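Search minutes Go
Last updated: December, 4:15 pm

Trollura home demos group: notes from the catch-up

On the call: Eusebio Ortuño, Milagros Valcárcel, Murdo Mowat, Nadiia Kobzar, and me (Casimiro Soler) typing. Nadiia had to drop off before the end, so somebody please fill her in on the glove thing.

We picked up where we left off with the cloth tasks. Milagros has been through the whole last batch from the Stasby homes, 300 recordings in all, and she's happy with 193 of them. I thought that was pretty good! She thought it was pretty bad, and we went back and forth on it for a while. Most of the ones she dropped were people closing the fingers before they'd really got to the fabric, or starting the recording with the cloth already pinched. Murdo wants to keep those in a separate folder in case we ever train on recoveries (getting it wrong, then fixing it). Agreed, as long as they're clearly labeled.

Then a long chat about speed. Eusebio says folks who have done this a lot go too fast, and the arm can't keep up on replay. He tried it on the bench in Arstead and it lagged behind on every quick tuck. Nadiia's view is that we should let people move the way they normally move and slow the replay down. I'm with her, mostly, but Murdo pointed out that a slowed-down fling of a cloth isn't a fling anymore, and I had no comeback to that. Eusebio will run both versions and show us next time.

Remote control vs. hand-held: we only have 26 usable runs from the remote sessions, and Milagros says each one took ages and left her with a sore neck. For soft stuff we'll stick with the hand-held grippers for now. Remote stays for the drawer and the jar lids, where the arm has to be in the right spot anyway.

We looked at one of the soft-item setups together while we talked about where to start the approach.

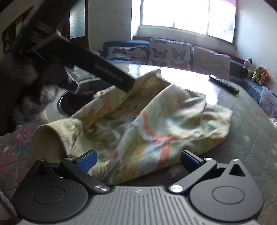 Floral cloth on the quilted surface, fingers open, cat in attendance.

Murdo likes how much bunching there is in the fabric, and he'd like more starts like it, with the tips open and facing each other and a good fold to go for. Milagros asked if we want a rule on which fold to grab first. We don't have one! After some talk we settled on the highest fold you can reach comfortably, and Nadiia will put that into the instruction sheet in plain words. Pets and household things on the bed or table can stay, Eusebio doesn't want everybody tidying up before they record.

Glove thing: Karunaratne asked whether their people can wear thin gloves while holding the gripper. Fine by all of us. I'll write back.

To do
Milagros: relabel the 106 older towel clips, send me the list
Eusebio: fast and slow replay, same cloth both times
Nadiia: instruction sheet, new line on folds
Murdo: folder for the misses
Me: reply to Karunaratne, book the Arstead bench

Recent notes
Drawer runs by remote, first look
Jar lids: what we're keeping
Arstead bench sign-up
Instruction sheet, older version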